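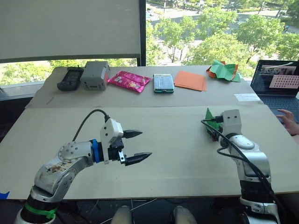
Zatura brings back its free statistics course, with a proper forum this time

December 2023

Good news for anyone who missed out in June: Zatura is running its free online statistics course again, and sign-up is open now. I did the first run myself (well, most of it, I never handed in the last assignment) and I've been nagging them for a repeat ever since, so forgive me if I sound a bit pleased.

The course is called Statistics from Scratch and it assumes you remember next to nothing from school. You get five weeks of short video lectures, a problem sheet for each week and a small project at the end where you bring your own data. Mine was going to be my electricity bills. There's no fee, no exam and nothing to install, which suited my ancient laptop very well.

Last time 929 people signed up and 41 handed in the final project. I asked Joni Hämäläinen, who wrote the course and does all the lectures, whether that bothered him. "A little, yes," he told me. "But I read the messages people sent when they dropped out, and most of them got stuck in week three and had no one to ask. I can fix that."
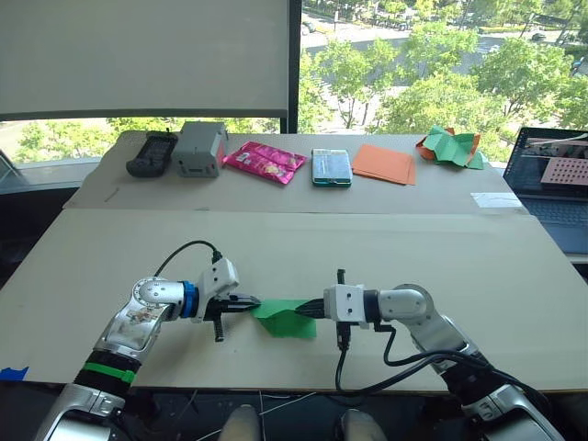 What's different

Week three, mainly! It used to cover probability and sampling in one enormous lump, and Joni has now split it up and moved some of it to week four. The problem sheets have worked answers as well, released a couple of days after each deadline. I would have paid money for those in June.

The other big change is the forum. The old one was a single endless page of comments and I gave up on it by the second evening. The new one is sorted by lecture, so a question about medians doesn't vanish under a hundred hellos, and former students have been asked to drop in and help. Radomír Michalík is one of them. He finished the first run while working nights at a warehouse and has since started a part-time degree, and he says he'd have packed it in without the two strangers who swapped emails with him over the sampling exercises. 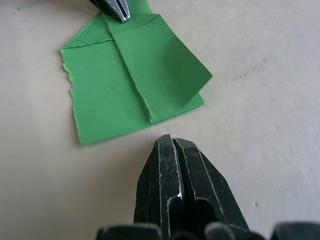
He'll be on there most evenings, he reckons, and he's promised to be patient with people like me who still mix up the mean and the median when they're tired. Zatura is after more helpers too, so if you got through it last time, drop them a line through the course page.

You can still get a paper certificate if you want one, but there's a small charge for printing and post. The digital one is free. Captions are in English only for now, though Joni is hoping to add Finnish and Czech.

I've signed up again, and the electricity bills are in a folder on my desk.

Related items
Gondar adds evening tutorials to its coding course
Five free maths refreshers worth your time
Is the Sjöberg certificate any use to job hunters?
Rerden closes its old student message boards

Contact us | © 2023 | Back to top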